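# Review: Stuvano Archival Print Storage Box, Large Format

Reviewed for the Udel Print Study Room, November 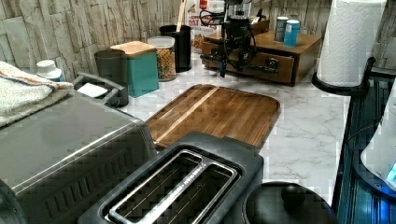 **What size of sheet does the box hold?**

The large format takes sheets of up to 49 cm on the longer side, which covers a standard oban print in a window mount but excludes most uncut triptychs.

The Study Room bought two boxes to rehouse a group of 86 Japanese woodblock prints, most of them actor portraits and landscapes of the later nineteenth century. The prints had previously been kept in card folders of uneven quality.

## Construction

The board is rigid and the corners are held by metal clasps, with no adhesive on the inner faces. The drop front is well judged. A mounted print can be drawn out flat, without bending the sheet or lifting those above it. The lid fits closely, and on one of our boxes it was tight enough to need two hands.

## Capacity

Stuvano states a capacity of 48 mounted prints. We found this optimistic. Thicker mounts reduce the number considerably, and readers with albums or folding books should look instead at the deeper Clolance case, although it costs more and lacks the drop front.

## Labelling

The label holder is the weakest part. It is shallow, and our printed cards slipped out when the boxes were shelved upright. We now store them flat and write the shelf number in pencil on the board itself.

## Recommendation

Suitable for single-sheet prints in standard mounts. Interleaving tissue is not included and must be ordered separately; ours came from Sopacua.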